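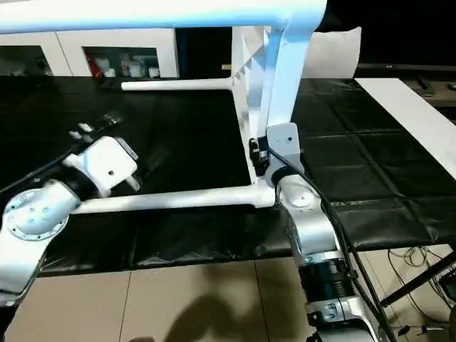 What does a first-time stage racer eat on a 100-mile week? Mostly rice, eggs and whatever the person next to you at the table isn't finishing.

I learned that in May, sharing a cabin in Wadley with Myrto Gkikas, who was racing the Voline Traverse for the fourth time and eats like a teenager. I'd trained all winter on gels (mango, never again!) and she took one look at my stash and handed me a boiled potato with salt on it. I ate it at 5:30 in the morning, standing up, and it was wonderful.

The Traverse runs over 7 stages, and the third one climbs to the Stergiou hut at 2482 meters. I walked a lot of that. Myrto didn't, and she still had soup going when I came in, 38th out of the women and completely thrilled about it.

My legs came back the next morning – well, one of them did. The other joined in somewhere past the second aid station, and by then I'd found the potatoes.

Home | Trail | Road | Track | Gear
Contact us | © Stoltent Magazine | Back to top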